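December, the white shirt
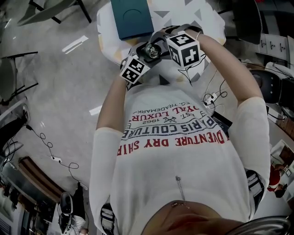

The shirt, the tablecloth, the teal box. Late morning.

I own a shirt that says ADVENTURE DRY SHIRT. It also says PARIS COUTURE, on a banner, and ROYAL LUXURY, and EST. 1962, and somewhere up by the collar REG. TRADEMARK, in case anybody was thinking of stealing the idea. I have been wearing it since breakfast and have so far had no adventures. I did get to the end of the block for milk.

What gets me is that I only ever read it upside down. Everyone else gets the full message right side up and I get it from above, with my chin in the way, like a man trying to read his own toe tag. I must have had it for two winters before I noticed the 1962. What was established in 1962? Paris? Couture? My mother was established in 1962 and she would not put her name to this zipper, which has a thin little pull that swings forward into whatever I am doing. Soup, mostly.

Jucélia Medeiros from upstairs gave it to me. She had ordered it for her brother out of the Destatex catalog and he sent it back to her with a note that said only "no." I don't turn down sleeves. She comes by every so often to see it in use and reads me out loud in the hallway, top to bottom, in a newscaster's voice. This morning she got as far as ROYAL and had to hold on to the mailbox.

The tablecloth is the other thing. Gray and pale yellow triangles on white. I bought it from Harnari because the old one had a burn on it the shape of Florida, and the woman at the counter told me geometric patterns hide crumbs. They do not hide crumbs. They turn crumbs into a puzzle. I spent a good while this morning trying to pick up what I was sure was toast, and it was a triangle. It's also slightly too long on the window side, so whoever sits there gets it in the lap. I have been sitting there myself, out of fairness.

Then the box. It has been on the table since Thanksgiving. Dark teal, nice lid, with a faint circle pressed into it that you only catch when the light's right. I like the box a great deal more than I liked what came in it, which was Mirnitz marzipan, a flavor I have been polite about since childhood. I ate all of it anyway, over 12 evenings, and complained on each of them. Now I can't throw the box out. It's a good box. I've told myself it will hold stamps, then receipts, then the good batteries, and every time I go to put something in it I think, no, not that, that isn't worthy. I moved it to the far side of the table last week and called it tidying.

Cords next, while I'm confessing. There's the white power strip off to the right, with black cables coming out of it in a knot I'd be proud of if I had tied it on purpose. There's another cable looping across the floor on the other side to the little white outlet, which just lies there on the gray floor like something that fell off a boat. I have a Pacheco cord organizer. It came in the mail with 100 ties, color coded, plus a leaflet on the philosophy of ties. I know exactly where it is. It's behind the cables.

I did write a list:
cords
box (decide!!)
chairs
call about the heater
hem tablecloth or get taller

The chairs are on there on account of the felt pads. The gray-green one I like has black legs that shriek on this floor, and the heating people below have stopped being nice about it. I stuck pads on back in the fall and they migrated. One turned up in the bathroom. I don't want to know the route.

Heater people called back before I could call them, which put me off my whole system. They want $1,380 for the new unit, and the man said it in the tone of someone reading me the weather. I said I would think about it. I looked down while he was talking and there I was, ROYAL LUXURY, in red. I told him to send the paperwork.

Made soup at four. Zipper went in it. Crossed nothing off except the heater, which I'm counting, and then I added "soup" to the list so I could cross that off too.

Jucélia says her brother has since asked for the shirt back. He can get in line. She's bringing up a lemon cake tomorrow if the oven behaves, and she wants the plate from last time, so I need to find the plate. Check under the sink. Check the car.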